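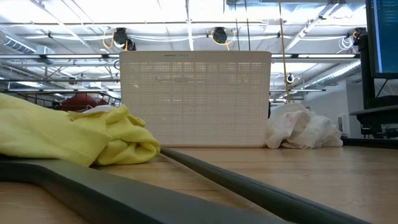
O que é um fuso horário e por que é que o relógio muda quando viajamos

Quando um avião aterra numa cidade distante, os passageiros acertam os relógios. O tempo não andou para a frente nem para trás durante o voo. O que mudou foi a maneira de contar as horas no lugar de chegada. Este texto explica como funciona essa contagem e o que ela faz ao corpo de quem viaja.

A Terra a rodar

A Terra dá uma volta completa sobre si mesma em 24 horas. Uma volta tem 360 graus. Se dividirmos 360 por 24, obtemos 15: a Terra roda 15 graus em cada hora.

O Sol ilumina sempre metade do planeta. Enquanto num lado é meio-dia, no lado oposto é meia-noite. Como a rotação se faz de oeste para este, os lugares a leste veem o Sol nascer mais cedo.

Os fusos

Um fuso horário é uma zona do planeta onde todos os relógios marcam a mesma hora. Em teoria, cada fuso mede 15 graus de largura e vai do Polo Norte ao Polo Sul, como um gomo de laranja. Na prática, as linhas fazem desvios para acompanhar as fronteiras dos países. Alguns países muito largos têm vários fusos. Outros, também largos, escolheram usar apenas um.

A contagem começa no meridiano de Greenwich, que passa por Londres. A hora de referência chama-se UTC. Para leste somam-se horas, para oeste subtraem-se. Um lugar situado a 90 graus de longitude leste fica, em teoria, seis horas adiantado: 90 a dividir por 15 é igual a 6.

Um exemplo com contas

Imagina uma viagem de Murnbridge para Iturra. Murnbridge usa a hora UTC. Iturra fica a oeste e usa UTC menos 4. O avião parte às 14 horas de Murnbridge e o voo dura 6 horas.

Primeiro soma-se a duração do voo: 14 mais 6 dá 20. São 20 horas em Murnbridge quando o avião aterra. Depois subtrai-se a diferença: 20 menos 4 dá 16. Os relógios de Iturra marcam 16 horas. Pelas horas locais parecem ter passado apenas 2 horas, mas os passageiros estiveram sentados durante 6.

No regresso acontece o contrário. Um voo de 6 horas que saia de Iturra às 14 chega a Murnbridge à meia-noite, hora local.

A distância conta?

Depende da direção. Branville fica a mais de 3000 quilómetros a sul de Murnbridge e a hora é a mesma nas duas cidades, pois estão no mesmo fuso. Quem viaja para norte ou para sul pode percorrer muitos quilómetros sem mexer no relógio.

O corpo também tem um relógio

Dentro do cérebro existe um grupo de células que regula o sono, a fome e a temperatura do corpo. Chama-se relógio biológico e orienta-se sobretudo pela luz. Depois de uma viagem que atravessa vários fusos, este relógio continua durante algum tempo a seguir a hora da partida. O viajante pode ter sono à tarde ou acordar a meio da noite. Este efeito chama-se jet lag – uma expressão inglesa que junta «jet», avião a jato, e «lag», atraso.

A adaptação demora alguns dias. Apanhar luz do dia e fazer as refeições à hora local ajuda o corpo a acertar-se.

Palavras a reter

Rotação: movimento da Terra à volta do seu próprio eixo.
Meridiano: linha imaginária que liga os dois polos.
Longitude: distância, em graus, entre um lugar e o meridiano de Greenwich.
Hora local: hora usada no lugar onde estamos.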